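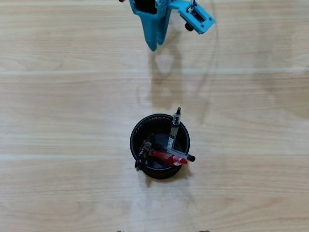
Kidwood's 70-day sleep plan

Manaia Donnelly has read the Kidwood booklet twice and still can't find the part where it says how anyone checked. "They asked 300 parents if the kids slept better," she says. "Parents who had paid for it."
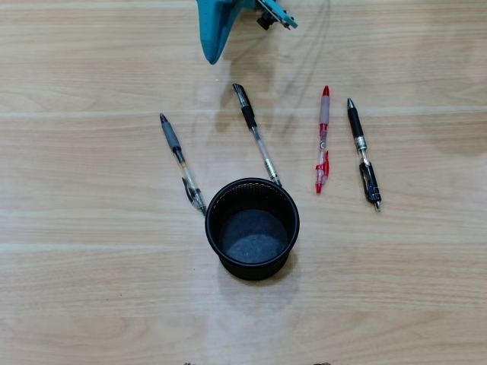
Donnelly ran a night clinic before she began reviewing sleep products, and she doubts most of them. The booklet blames bedroom furniture, pale wood with faint seams between the boards included, for "visual noise." She laughs at that. "Show me one child kept awake by a seam."

Would she try it at home? "For free, maybe."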